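How I Picked a Countertop Pattern (and How You Can Get Through It Without Crying)

Posted November 18, 2019

My kitchen has been in pieces since April, so I've had plenty of time to think about counters. Too much, if you ask my sister. I went in thinking "oh, marble look, easy," and came out the other end with a shoebox full of samples and opinions about veins. If you're about to start the same thing, grab a coffee and let me walk you through how I'd do it now.

Step 1: Measure before you fall in love

I know, boring. But I fell for a slab at Vongate before I had a single number written down, and then had to go home, measure, and find out it was 16 inches too short for my long run. A seam right next to the sink? No thank you.

Measure each run wall to wall at the back and again at the front, since old houses are never square (mine is off by almost an inch). Write down the depth, the sink cutout and where the stove lands. Draw it on graph paper and take that paper everywhere. I left mine at the store twice.

Step 2: Figure out how busy you can stand

This is the part I wish I'd slowed down for. Marble patterns run all the way from "a whisper of gray" to "satellite photo of a river delta," and a tiny sample chip can't tell you which one you're getting. I had a chip in my hand that looked plain gray. The full piece was a whole other animal. 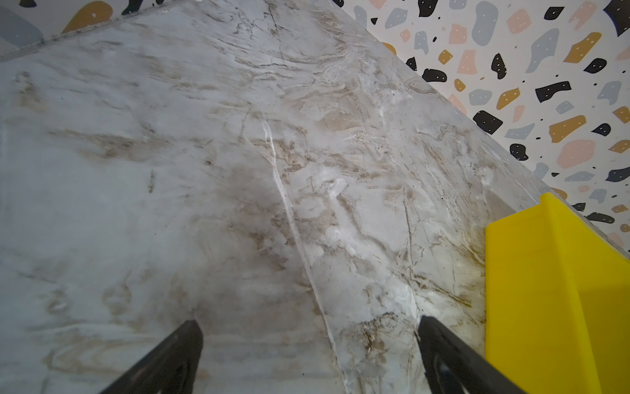
Beige, tan and brown veins over pale gray, with one thin white vein running down the middle.

Look for the biggest piece you can find and stand back from it. Then walk right up. If you like it from ten feet and from ten inches, you're in good shape. If you only like it from one of those, keep looking!

A few questions I asked myself:

Will I have a lot of stuff sitting out? (Yes. So much stuff.) A calm counter helps if you do.
Does the floor already have a pattern?
Am I going to wipe it every night, or am I going to say I will?

Busy patterns are kind to crumbs, by the way. My old solid white counter showed every single grain of salt, and a mottled one lets you be a little lazy.

Step 3: Decide what it's going to be next to

My friend Thitima Srithong lays tile for a living and she came over with a bag of leftovers, which was the best afternoon of the whole project. Her rule is to pick one loud thing and let it be loud. I did not listen at first. I wanted veins AND terrazzo, and she just sort of looked at me over her glasses.

She did say that if I was dead set on it, I should pull a color out of one and make sure it shows up in the other, and make the shapes different. Long, flowing lines on the counter, small chunky bits on the wall. That way your eye can tell them apart.

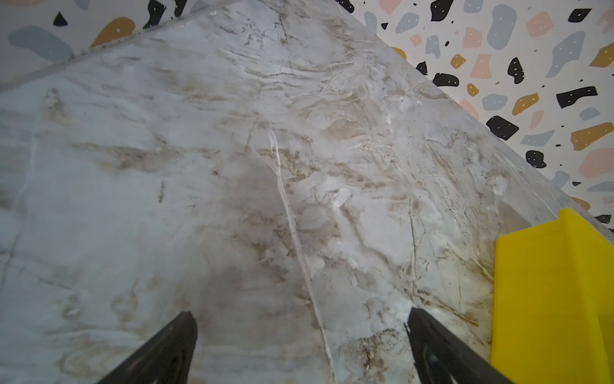 White marble with a terrazzo pattern behind it, right where the two meet.

Tape your samples up where they'll really go and leave them there for a week. Look at them at breakfast and look at them again at night with the lights on. I have warm bulbs, and a gray that was lovely at noon turned a sort of mushroom color by dinnertime. Out it went.

Step 4: Get the price in writing

I got quotes from Vongate and Jeddale. One came in at $2573, and the other looked a lot lower until I saw that edges, the sink cutout and hauling off the old top were all extra. Those extras added $408! Ask for one number with everything in it, and ask how long it's good for. Mine was good for 29 days, and I called on day 28, sweating.

Step 5: Bring in your accent color last

I'd already bought a mustard kettle and two mustard stools (no regrets), but please do this part at the end. Paint and stools are cheap to change. Counters aren't.

Look at your speckled pattern, find the smallest bright color in it, and repeat that in two or three little things around the room. Everyday stuff counts, like a dish towel or the tray you drop your keys in.
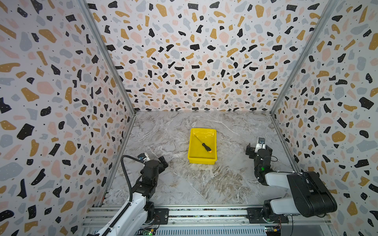 Yellow tray, terrazzo print with bits of mustard-gold and pale pink.

Then stop. I had a fourth and a fifth yellow thing and it started to look like a taxi stand in there.

A couple of leftover tips

Empty the lower cabinets before install day. I only did the top ones and had to haul out all my pans with two installers standing there being very polite.

Snap a few pictures of the old counter too, even if you hate it. I didn't, and now I can't prove to anyone how bad it was.

Next up is cabinet knobs. I've got nine of them lined up on the windowsill and my husband has asked to be left out of it.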